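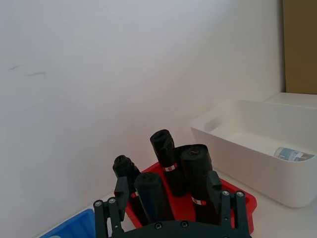
Rolls of black trash bags in a red tray

Home > Get Involved > Openings > Field Reporter and Church Contact Volunteers

Field Reporter (part-time, paid) and Church Contact Volunteers

Posted 4 January 2019

Piltora is a small news and prayer service that follows the lives of Christians who worship under pressure. We publish short reports twice a week, and a longer prayer letter every month, and we mail or email that letter to 2,412 households and congregations. It started as a photocopied sheet passed around after Sunday service, and we are still a little amazed at how far it goes now!

We have room for one paid field reporter and a handful of volunteers. If you care about religious freedom and you like people (really like them, enough to sit through a third cup of tea while they get to the point), please read on.

The reporter

You will spend most of your time on the phone and on the road, talking with pastors, families, lawyers and local officials. A typical story might be a house church that has lost its meeting place, or a registration case that keeps being put off. You write it up in plain English, between 400 and 700 words, and you work with our editor, Randa Salameh, until every line can be traced back to a source. Randa is a wonderful teacher and a very thorough one, so expect phone calls about commas and about village names.

You will need:

- Two years or more of reporting, or something close to it. Church newsletters and local radio count.
- Good spoken English and at least one other language. Hindi, Urdu, Arabic and Swahili would be especially useful to us this year.
- A clear sense of when a name has to be left out of a story.
- Your own laptop and a phone that can run an encrypted messaging app.
- Willingness to travel for up to ten days at a time, four times a year.

You do not need a journalism degree. You do not need to belong to any one denomination, either. Our staff and writers come from five or six different traditions, and lunch is livelier for it.

The post is 20 hours a week on a one-year contract, with a review in September. Pay is $2,000 a month, plus travel costs and insurance on trips. You can work from home anywhere with a steady connection.

The volunteers

Church contacts are the people who keep the prayer letter moving. We have 34 of them now and would love more, particularly in towns where we only have one subscriber and no one to call. You would give two or three hours a month to phone congregations on your list, answer questions, and pass on news that people want to share. Karabo Swanepoel runs the group and sends out a fresh list every month. Training is one evening by video call, and you will be paired with an experienced contact for your first two months.

We also need translators for the letter, which currently goes out in English and French. Ask Karabo for a sample page.

Safety

All staff and volunteers sign our confidentiality agreement before they see any source material. The reporter will also take a three-day safety course, led by Bheki Joubert, before the first trip. We pay for it.

How to apply

For the reporter post, send a resume, two pieces of your writing (published or not) and a one-page letter telling us about a story you think deserves more attention. Please remove the names of anyone who could be put at risk. Two references, please, one of them from someone who has edited or supervised you.

For volunteer roles, a short email is plenty. Tell us where you live, what languages you speak and when you are usually free.

Address everything to Pankaj Yadav, Director, and put "Reporter" or "Volunteer" in the subject line. Pankaj reads all of it himself and will write back within three weeks. We look forward to meeting you!

125 shares | 3 comments

Contact Piltora | © 2019 Piltora News and Prayer Service | Back to top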